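The Second Life of the Corner Coffee Bar

On Lano Street, the coffee bars open before the bakery does. Orwood has had them since the rail yard days, when men coming off the night shift wanted something hot and a place to stand. Most had no chairs. You drank at the counter, paid in coins and left.

By the time the yard closed, only four were still in business. The chains had moved out to the highway, and people drove there. Trasetti, the oldest of the bars, cut its hours twice and stopped serving lunch. For a while it sold lottery tickets to cover the rent.

The change came slowly. A clinic took over the old freight office and brought 400 workers back downtown. They wanted coffee at seven in the morning and did not want to drive for it. Trasetti put its lunch menu back. Birhane opened two doors down, in a former shoe repair shop, and began roasting its own beans in the back room. Last April the street counted seven bars, the most in a generation.

The new places have kept some of the old habits. Prices are written on one board by the door. An espresso is served in a real cup with a saucer, and the paper cups stay under the counter unless you ask. At Birhane, the regulars still stand, though there are 16 stools.

Rent is the worry now. Two leases on the block run out next year, and the owners expect to pay roughly a third more. One bar has started selling beans to restaurants to make up the difference. Another is thinking about evening hours, which Orwood has not had in decades. The morning trade is steady, but it is over by ten, and the afternoons are long.

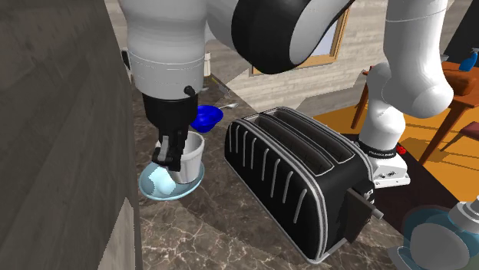
If You Go

Lano Street is a short walk from the Orwood station. Most bars open at six and close by three. Trasetti is closed on Mondays. Bring cash, as two of the older counters do not take cards.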